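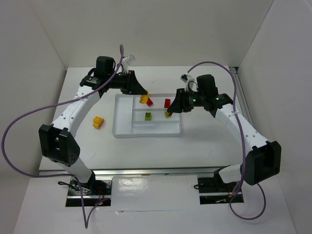 # Sorting small building blocks into a divided tray

You need a shallow plastic tray with raised walls inside and a clear surface to work on. One with a wide section and a few narrow channels works well.

1. Wash the tray in warm water and dry it. Dust collects in the corners.
2. Tip out a handful of blocks at a time. A full tub of over 200 is too much for one go.
3. Pull apart any that are stuck together.
4. Put the sizes you use most in the wide section.
5. Stand the small ones in the channels, one size to a channel – mixing 2 sizes gets messy fast.
6. Leave a finger's width free at the end of each channel so you can lift the last block out.

Anika Boateng sorts by color first, then size. Either order is fine. Store the tray flat, and check it again in December before new sets arrive.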